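Progress report: review of the Trondesis kitchen simulation kit
Submitted to the Rindness equipment fund, 1st December

The review covers the Trondesis kit as supplied by Henao under the standard license. Installation at the Mamdale site was completed in October. The kit loads on all 3 of our workstations. One needed a graphics driver update before the renderer would start.

Work this period went into the kitchen layouts. Each is delivered with a Franka arm at a marble counter and a furnished room behind it. Layout files are plain text and can be edited without the vendor's tool. Collision shapes are stored separately and must be updated by hand when an object is resized.
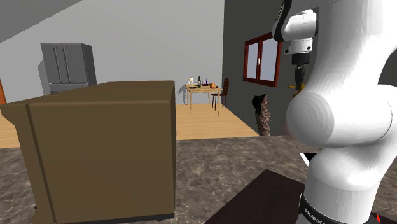 We ran 300 reach-and-grasp trials with default settings. Logging was complete except for 2 runs, where the export script stopped on a full disk. Both were repeated. Contact forces are written at a lower rate than joint positions, and the manual does not say so. We have asked Henao for a correction.

Still open: the camera placement test, the price for a site license, and a written answer on support after the first year. No change to the budget is requested.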